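¿Alguien ha probado el pack de simulación de Grumley? (dos brazos + casas)

Foro Flallton > Kits y software

stustus_84
Buenas! Llevo unos días mirando el pack de simulación de Grumley, el que trae el robot de dos brazos y una colección de casas para practicar antes de tocar hardware. Piden 48 euros al mes y la prueba es de 3 días, que me parece una miseria. ¿Merece la pena o sigo con lo mío, que es gratis y feo?

torno_y_cafe
Yo lo tengo desde mayo y estoy contento, la verdad. La instalación es un rollo (me tuve que bajar los drivers dos veces), pero luego va fino. En mi portátil me da 60 fps con las sombras quitadas.

marialacables
Pues yo lo devolví. Las pinzas se ven muy bien y todo lo que quieras, pero en cuanto agarraba algo pequeño se me escurría como jabón. Para eso me quedo con Vávra, que es más soso pero la física no me toma el pelo.

torno_y_cafe
@marialacables ¿tocaste la fricción? De serie viene bajísima, hay que subirla a mano en cada pinza. Está en el manual, escondido, eso sí te lo reconozco.

marialacables
La toqué y mejoró algo, pero si pago no quiero andar afinando yo lo que tendría que venir afinado. Y el soporte me abrió el ticket 3347 y hasta hoy.

stustus_84
Uf, lo del soporte me echa para atrás. ¿Y las casas qué tal? Yo lo quiero para moverme por habitaciones y pasar puertas con los brazos extendidos, agarrar cosas me da un poco igual.

torno_y_cafe
Para eso te va a gustar! Te dejo una captura de las mías:

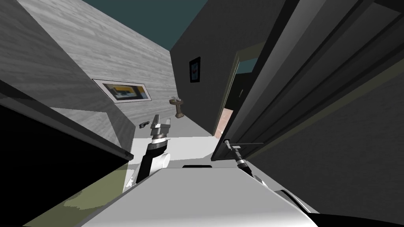 Vista desde el robot, con los dos brazos y la puerta al fondo a la derecha

Las texturas son sencillitas, no esperes un videojuego, pero para ensayar recorridos a mí me sobra.

marialacables
Sencillitas dice... ese lavabo con pie marrón no lo pongo yo en mi casa ni regalado jaja. Pero vale, para navegar te lo compro. Para manipular sigo diciendo que no.

stustus_84
Venga, pruebo los tres días y os cuento. Si se me atascan los codos en la primera puerta vengo a llorar aquí.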